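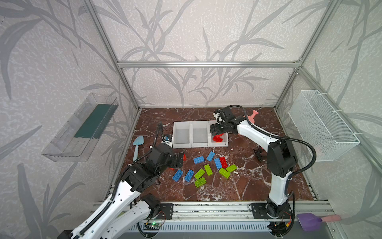 Attachment 1: right gripper at the right-hand bin, left gripper over the bricks

Ticket 3162
Opened by: Hala Nasrallah
Site: Kasadwood visitor hall, open day cell
Date: 5/27/19
Status: waiting on reply

Hello everyone at Grendano, and thank you again for being so patient with me on the phone in April! The open day is going beautifully and the brick sorting is the stop people linger at longest (one little boy had to be carried off to lunch). I do have one thing to ask you about, though, and I'd love to get it settled before the evening group from Mokoena comes through.

Every so often the right arm stops above its bin and just waits there. The panel shows code 203, the left arm waits too, and I press resume and off they go again. I've looked in the manual and it skips straight from 194 to the network section, so I'm a bit stuck. 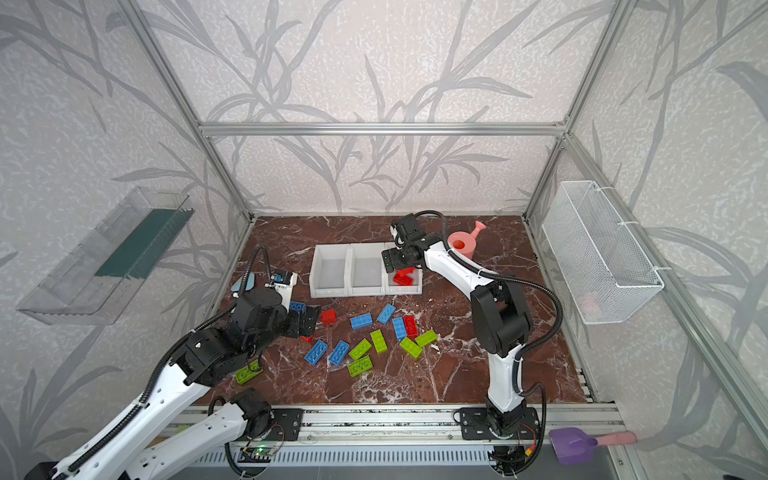
Attachment 2: right gripper over the right-hand bin, left gripper open above the bricks

Tried so far:
- Restarted the Zustia panel. Code came back after lunch.
- Looked over the right arm's cable as well as I could from the front. Didn't touch it.
- Slowed the demo down one step. Fewer stops, I think, but I wasn't keeping a proper tally.

Could somebody tell me what 203 means, and whether it's all right to keep pressing resume with visitors standing there? I'm at the hall until closing, extension 1253.

Warmly,
Hala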